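3. Materials and Setting

3.1 The storage area

The study was carried out in the parts store of Mostetier, a supplier of small household fittings. The store receives goods in corrugated cardboard boxes and keeps most of its stock in blue plastic bins. Two kinds of container therefore share the same shelving, and they behave differently when they are pushed, lifted or left standing for a long time. Plastic bins hold their shape. Cardboard boxes change a little every time they are handled.

We limited our work to one group of shelves, which we refer to as the Verken bay. It was chosen after a first visit by Abbas Bahrami, who found that the staff used it for open cartons waiting to be emptied as well as for bins in daily use. Other bays were kept for sealed stock and saw much less traffic.

The front of the shelf is closed off by a long stainless steel rail. It has a tall flat face with a narrower stepped lip under it, and the bottom of a box standing behind the rail can be hidden from a person looking in from the aisle.

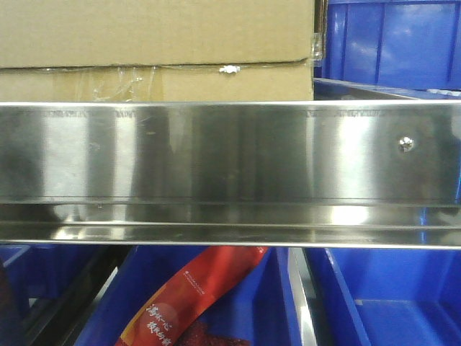

Stock records for the bay were kept on paper until December, when they were moved to a spreadsheet. We worked from the spreadsheet only. It listed 1,779 separate movements of boxes and bins over the study period, where a movement means that a container was put on the shelf, taken off it, or shifted to another position on the same level. Movements between bays were left out of the count.

3.2 Condition of the cardboard

Each carton was given a condition grade by hand. Zohreh Nazari did all of the grading so that the grades would be consistent. The grade had four parts: the top edges of the walls, the corners, the floor of the box, and the tape. A part with no visible wear scored zero, light wear scored one, and wear that might affect use of the box scored two. The four scores were added together.

Top edges were the hardest to grade. On an open carton the bare edge of the wall is the part that people take hold of, and it softens well before the flat panels do. Once the rim has begun to fray, small dents and tears are easy to miss. We recorded a dent or tear only if it could be felt with a fingertip run along the edge. Creases in the wall were scored with the edge if they reached it, and were otherwise left out.
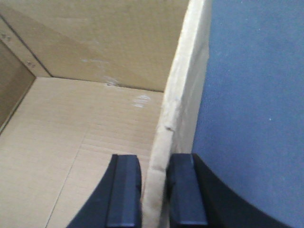
Figure 1. Upright wall of an open carton, with a softened rim and a small dent or tear along the edge. The corrugated floor is to the left.

Floors gave less trouble. Scuffing was common but rarely deep, and we gave it a score of one wherever it appeared. The seam in the floor was checked by pressing on it from inside with the flat of the hand. Any movement at the seam scored two.

Tape was graded on the outside of the box. Clear packing tape often wrinkles when it is put down by hand over a seam, and wrinkles alone were not treated as wear. We scored the tape only where it had lifted or split. Scraps of paper or old label left on the cardboard were noted in the comments column and had no effect on the grade.

3.3 Handling

Staff were asked to work as they normally would. We gave no instructions about how to hold a box or where to set it down. Bilgin, the firm that supplies the cartons, recommends in its delivery notes that they be lifted from below with both hands. In the Verken bay this was often awkward, as the rail stands in front of the lower part of the box, and most people we spoke to said they reached over it and pulled the carton up by the near wall.

The shelf surface behind the rail is fitted with roller tracks, on which the bins slide easily. Cartons slide less well. A floor that has bowed downward may catch, and the person moving the box then tends to lift one end to free it. We recorded this as a separate kind of handling, called a tilt. 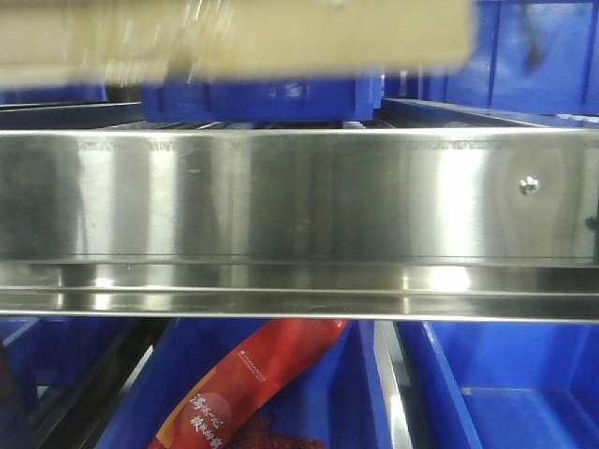
Does it matter whether a carton stands beside other cartons or beside plastic bins?
In our records it made a small difference. Cartons placed next to bins had slightly higher scores for corners, while scores for edges, floors and tape were much the same in both groups.

The corner scores should be read with care. The ribbed sides of the larger bins may rub against a carton when either one is moved, but cartons beside bins also stood in the busier positions, and we can't separate the two effects with the data we have. A follow-up would need to assign positions at random, and the store wasn't able to allow this while filling orders.

3.4 Sample

A total of 70 cartons were graded at the start of the study and again at the end. A further 12 were graded at the start but had been flattened for recycling before the second round, and these are not part of the results. All cartons were plain corrugated board of one size, closed along a single seam with clear tape on delivery. They were in use at the store before the study began, and we have no record of their earlier handling.
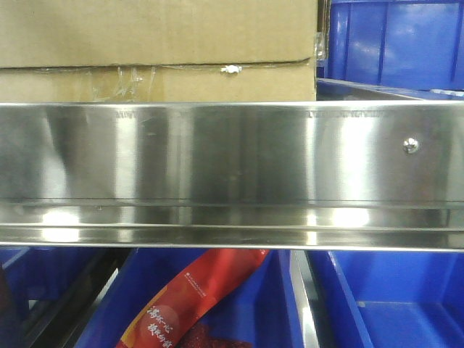 Stacked cartons were graded separately from those standing alone. The lower carton of a stack carries the weight of the upper one, and its top seam is pressed for as long as the stack stands. Stacks were never more than two high. When a stack was taken apart, each carton was treated as standing alone from that point, and the time it had spent in the stack was entered in the spreadsheet.

To check the grading, 10 cartons were scored a second time by Abbas Bahrami, who did not have the first set of grades. The two sets differed by one point on edges for three of the cartons and matched on everything else. The score sheets were then sent to Dadton for data entry, and the final file used in Section 4 is the version dated Jul 31, 2018.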